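Chapter 4
Wood You Can Live With: Surfaces, Grain and Everyday Furniture

Run your hand over the nearest piece of furniture. Go on, do it before you read any further! Is it smooth, or can you feel tiny ridges under your fingertips? Does the surface change as you move toward an edge? You have just started doing what furniture makers do all day long, and by the end of this chapter you will be able to put names to most of what you felt.

In Chapter 3 we followed a log from the forest to the sawmill. Now we bring the wood indoors. Danai Mavromatis, who taught the first version of this course in Brultstead, used to begin every January term by sending her students home to look at the undersides of their kitchen tables, and the notes they brought back (113 pages of them in one year) shaped a good deal of what follows. I still love reading them. One student found three different woods in a single chair and wrote a full page on each.

We will spend a lot of time on pale woods and pale surfaces. They are a wonderful place to learn - light colors let you study grain without a dark stain getting in the way, and they change in interesting ways as the years go by. 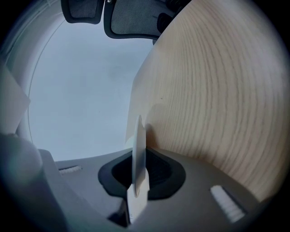 4.1 Solid Wood and Veneer

A pale, light beige surface with an ash-like look may be solid all the way through, or it may be a thin sheet of wood glued over something else. That thin sheet is called veneer. People sometimes talk about veneer as if it were a trick, but it is a very old craft and a clever one. A single good log can cover a great many tabletops, and a veneered panel often stays flatter than a solid board as the air in a room gets drier or damper.

How do you tell them apart? Start at the edges. On a solid board, the lines you see on top usually carry on in some form at the end, where you meet the end grain. On a veneered panel you may find a separate strip covering the edge, or a fine seam where two sheets meet. Look underneath too, with a flashlight if you have one.

Key words for this section: veneer, core, edge band, end grain, face.

Try It: The Hundham Survey

Choose one table, shelf or cabinet door at home. Sketch the top and one edge, mark the direction of the grain with arrows, and write down whether you think the piece is solid or veneered. Keep your sketch - we will come back to it in Section 4.3, when we look at joints.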